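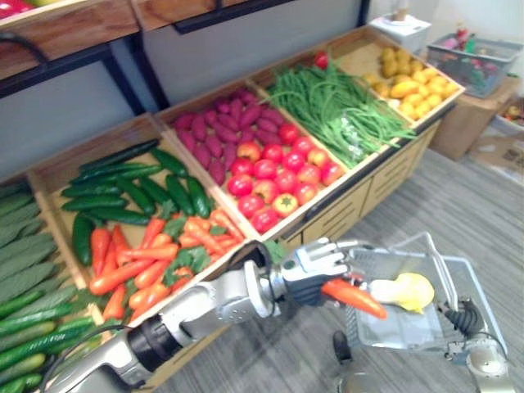

Winter storage of root vegetables: revised settings

The shared cold store at Lenatby reopens in October with a new set point. Carrots, beetroot and parsnips will be held at 1°C and high humidity in the north bay. Onions and garlic need dry air and stay in the loft, where the fans run overnight.

Growers should twist or cut the tops off carrots before delivery, leaving a short stub. Leaves left on continue to draw moisture from the root, and the crop softens within days. Do not wash. Soil on the skin slows drying, and washed roots show more black rot by the new year. Split or forked carrots should be kept apart and sold first.

Apples and pears must not share a bay with carrots. The ethylene they give off turns carrots bitter, and airing the bay afterwards does not reverse it. Peppers and other tender crops are damaged at this temperature and should go to the packing room instead.

Each grower has space for 14 crates, stacked with a hand's width between the stack and the wall. The bay holds 900 kg in total. Crates should be lined with damp sand or perforated film; sealed bags trap too much water and are not accepted.

Aitana Sotomayor has refitted the humidity sensors and will read them at 7 am and 6 pm. Readings are pinned up inside the door. Requests for extra space go to Britta Lammers at the Mugo office before the first delivery.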